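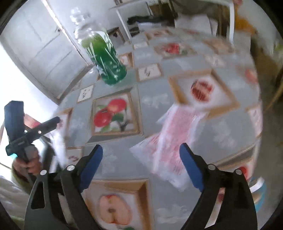

Fruit-print cloth, pomegranate included.

Drernon Stovetop Toastie Iron, Double

Posted December 22, 2024 by the Kustine shop desk

We have sold toasted sandwich makers of every persuasion, including one that played a tune, and we keep coming back to a hinged lump of cast aluminium on two long handles. The Drernon has no plug, no light and no app. You put a sandwich in it and hold it over the gas.

It takes two ordinary slices and presses them shut down the middle, so you get two sealed triangles with crimped edges. Up to 800 grams of iron hangs off the end of your wrist, depending on how ambitious you've been with the cheddar. Butter the outside of the bread. Butter it again if you were brought up properly. Give each side a couple of minutes over a medium flame and peek whenever you like – the clasp is easy to undo with an oven glove on.

Bread from a large tin loaf fits. Sourdough the size of a paving slab has to be trimmed, and the trimmings are yours to eat while you wait. Beans are allowed. Tomato is allowed too, but leave it five minutes before biting, as the inside of a toastie tomato holds its heat like a grudge. 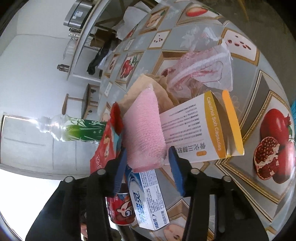 Pink sponge, with a box of Calcitriol Soft Capsules behind.

Works on gas, camping stoves and ceramic hobs. Will not work on induction, however long you stand there. Wash by hand and dry it straight away. The handles unscrew for storage and the screws are the standard size, should one go down the sink.

Weight empty: 151 grams less than the old model
Handle length: 200 mm
Guarantee: 2 years
Next delivery: March, if Plunditz answer the phone

Related items
Bjarnason Cheese Plane, Wide
Plunditz Butter Dish with Lid
Drernon Single Toastie Iron
Kustine Bread Knife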